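Endell Ballot Kit for Student Unions and Campus Societies

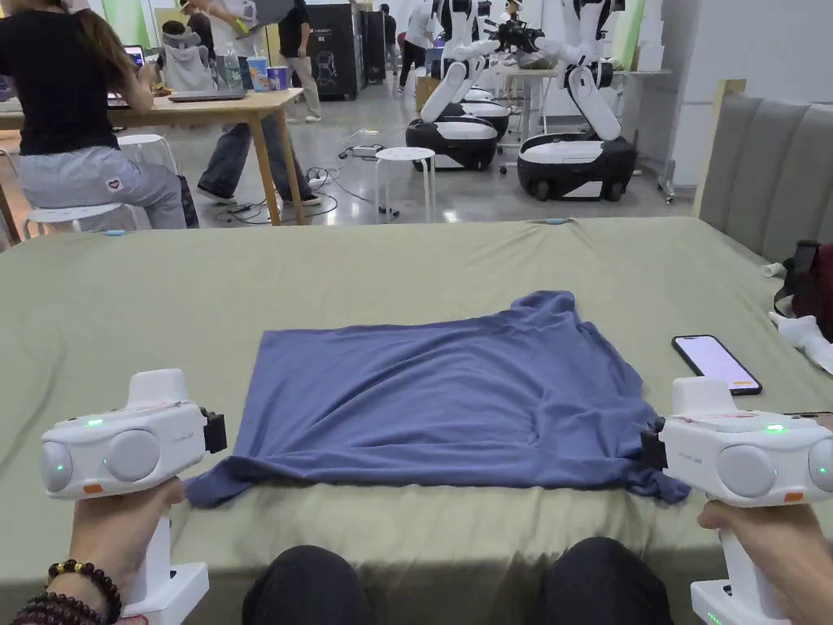
Blue garment on a table with a green cloth.

The Endell Ballot Kit is a paper voting set for student unions, societies and affiliated clubs that hold in-person elections, referendums or general meetings. It is supplied by Prarkovier in two sizes and packs into one carry case.

Contents, standard kit
Ballot box, lockable, with two keys
Numbered seals, 30
Ballot pads, 100 sheets each, two pads
Voter register sheets, 15
Tabletop privacy screens, two
Count sheets and spoiled-ballot envelopes

The large kit has a second box and four privacy screens. Seals, pads and register sheets are the same in both and can be reordered separately.

Ballot pads
Pads are available in three layouts: single choice, ranked choice and yes/no. The yes/no layout is used for affiliation and funding motions and has a blank field above the answer boxes for the full motion text. Each sheet has a numbered stub that stays in the pad. Ballots themselves carry no number.

Sealing and storage
Fit one seal to the lid and one to the slot cover. Record both numbers on the register before voting opens and again before the count. A broken seal cannot be refitted. Used ballots should be kept for the period stated in the union's bylaws — the box is not fire rated and should not be used for long-term storage.

Compatibility
Box lids from the older Busen kit do not fit. Busen seals do, but they are numbered in a different series and should not be mixed with Endell seals in the same ballot. Register sheets follow the column order of the Munshi membership export, with student number first.

Ordering
Standard kits ship assembled. Orders for May elections should be placed by the end of March. Custom printing is available on pads only, with a minimum of 200 sheets per layout. A proof is sent for approval before printing.

Product contact: Tharushi Ekanayake, Prarkovier
Page last revised September 27, 2025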